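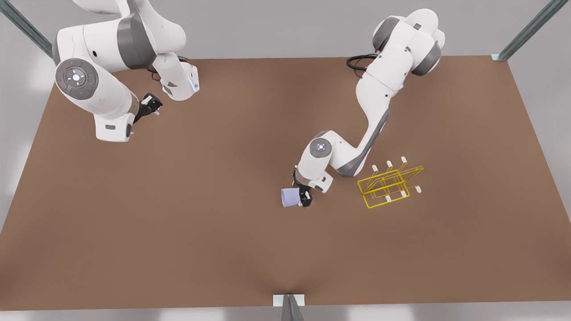
Trestle table

A trestle table is a table whose top rests on two or more free-standing supports, called trestles, instead of legs fixed at the corners. The supports are often joined by a long horizontal stretcher. Early examples were taken apart after meals so the hall could be used for other purposes.

Construction

The simplest form is a set of loose boards laid across folding trestles. In later furniture the top is held to the supports with wedges, pegs or bolts, and the stretcher passes through each trestle in a keyed mortise and tenon. Hardwoods such as oak and maple are common. Softwood tops are cheaper but mark easily.

Regional forms

The Grordale table, named for the valley where it was made, has a centre stretcher set close to the floor and used as a footrest. Joiners in neighbouring Pralden placed it just under the top, which left more leg room but allowed the trestles to rack sideways. Lorraine Tamihana catalogued 93 tables from the two districts and found that most had been shortened at least once.

Modern use

Folding trestle tables are used at markets, in community halls and for wallpapering. Steel or aluminium frames have largely replaced timber ones in hired furniture, and tops are usually moulded plastic or coated board.

See also
Gateleg table
Sawhorse
Workbench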